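Minutes of the May meeting, Ovetti House guest room group

Started at 7.15 in the back kitchen because the lounge was being used for choir. I took the notes again, so blame me for the spelling.

Last month's minutes went through without a fight. I had left out the bit about the bins and have now put it in.

We spent most of the evening on the guest rooms, as you'd expect with the summer bookings coming. We have 12 people down for the first week already, which is lovely, but it does mean the linen has to be sorted before anything else. Adi Raju has been through the cupboard (thank you Adi, I know what that cupboard is like!) and reckons we can make up every bed once, but we haven't got enough to change them all on the same morning. White is staying. We had the coloured bedding talk last year and I'm not writing it all down again.

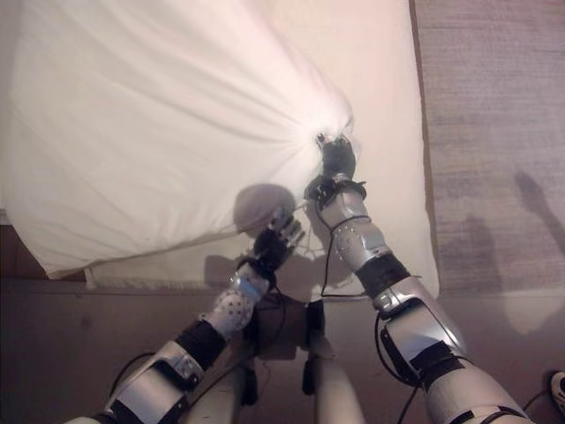 The two quotes for the laundry were passed round. Clirkska would collect twice a week and wants a signed agreement until the end of the season. Priron only collects once but you can ring and cancel, and they don't charge for the bags. I liked Priron, mostly for the cancelling — we got badly stuck the year the boiler went and we were paying for sheets nobody had slept in. Ayuba Odoi thought once a week was cutting it fine with families coming and going, and after a good deal of to and fro we agreed to try Priron for four weeks and look at it again. Ayuba to ring them. I said I'd keep a list on the inside of the cupboard door of what goes out and what comes back, and would everybody please write on it and not on the wall.

Breakfasts next. Porridge is popular, the little jam pots are not (too fiddly, and they end up in the garden). Big jars from now on. The toaster in the top kitchen is still doing one side only. Adi has a spare at home and will bring it in.

Then we went back to bedding, as somebody asked whether guests on longer stays should be given clean pillowcases and left to get on with it or whether we should do the beds for them. I was all for leaving a pile on the chair. I've stayed in plenty of places like that and never minded, and it saves us going into people's rooms when their things are all over the floor.
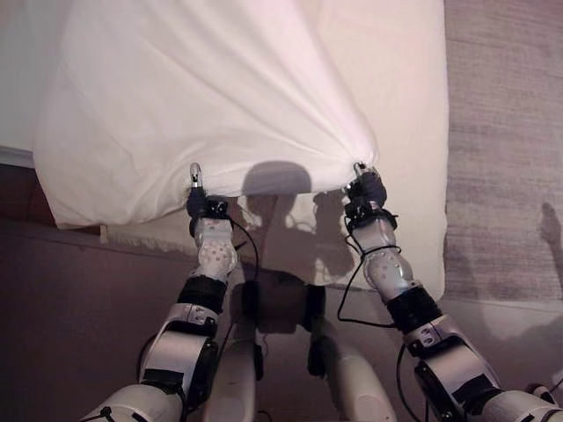

Ayuba said that was fine for the young ones, but some of our regulars can't manage a mattress corner any more and won't ask for help, so could we put a line on the booking form and let people choose? Everyone agreed to that straight away, me included. I'll change the form.

Any other business: the Jang room key is missing again. Please check your coat pockets. The window in there also needs a new catch before we let it out.

Finished just after nine. Same kitchen next month, unless choir moves.

2 comments
4 shares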